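From: Corey Baxter
To: lab-equipment list
Subject: Re: [lab-equipment] Second arm, or wait until the next budget?

On the March budget thread, Polinwood purchasing wrote:

> We have room for one large line this year and one small one. The
> kitchen group has asked for a second arm plus gripper, a real
> counter with sink and appliances, and more compute for simulation.
> That is three things. Could somebody who uses the setup tell us
> which of these has to come first, and what happens if the others
> slip to next year? Please also say whether the Donadport quote
> is still good, as the copy we have is missing its last page.
>
> We would also like to know why the counter costs what it does.
> From our side it looks like a kitchen cabinet with a hole in it.

Taking these in the order I would pay for them.

The arm comes first. We own one and the work we are planning needs 2. We can borrow the Tunow unit for short periods, but it has a different wrist and every swap means a new mount and a new calibration. I would not plan a year around it. The Donadport quote is still good through the end of the quarter. The missing page only has the shipping terms on it, and I will send the full copy to purchasing separately. Please note that the gripper is a separate item on that quote. The last time we ordered from them the gripper was left off the order form and the arm sat in its crate until it arrived.

Compute comes second and it is the small line. We ran more than 1000 simulated trials last month on the machines we have, mostly overnight. It works, but two people cannot use it in the same afternoon. One extra workstation would fix that. We do not need a rack, and I would rather not have to find cooling for one.

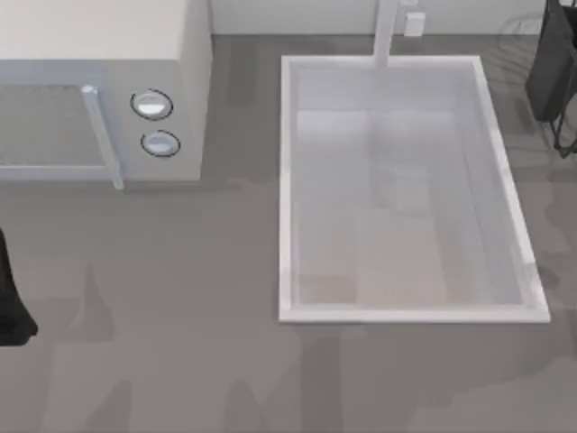
The counter is the item I would let slip, with one condition. Most of the reach and layout questions can be settled in simulation before anybody cuts a countertop. The current model has the microwave to the left of the sink with a strip of counter between them, one gripper coming in on the left side and the other at the upper right, past the corner of the sink. That gap is what I want to settle before we order. It is only as wide as the microwave's control panel, and if the real one needs to be wider then we need a longer counter, and the price changes. Moving the sink over in the model costs an hour of somebody's time. Moving it in the real one means buying a new top.

The condition is that we put the power and floor work in this year's budget even if the counter itself waits. Facilities needs a long lead time for anything with a new circuit, and the arms and the microwave should not share one. If we leave that until the counter is approved, we lose most of another semester.

On the cost of the counter: the cabinet is cheap. The money goes into the steel base under it, which has to hold two arms without moving when one of them stops short. Lytvynenko priced the base and the top as separate lines, and the base is the larger of the two. I asked whether we could use an ordinary cabinet and bolt the arms to the floor behind it. They said yes, but then the arms reach over the back of the sink, and the faucet is there. We could leave the faucet out, but I would like to keep it. Several of the tasks on our list involve rinsing, and I do not want to test those with a sink that has no faucet.

We do not need plumbing. A dry sink is fine for everything planned this year. Please take the drain and the water line off the estimate if they are still on it – I think they were copied over from the wet lab request.

Two smaller things that were not on the list and should be:

Gripper fingertips. We wear through these and have been paying for them out of the general supplies account. A box of 100 would last us the year.

A used microwave. It should have knobs, to match the model. Please do not let anyone order a new one with a touch panel because it is on sale. A door with a proper bar handle is also needed.

If it comes down to a single line only, buy the arm and the gripper together and let everything else wait, including the workstation. We can keep running simulation at night for another year. We cannot do two-arm work on hardware with one arm.

I can put this into the spreadsheet form if purchasing wants it that way. Someone will need to send me the current template, as mine still has the old account codes.

Corey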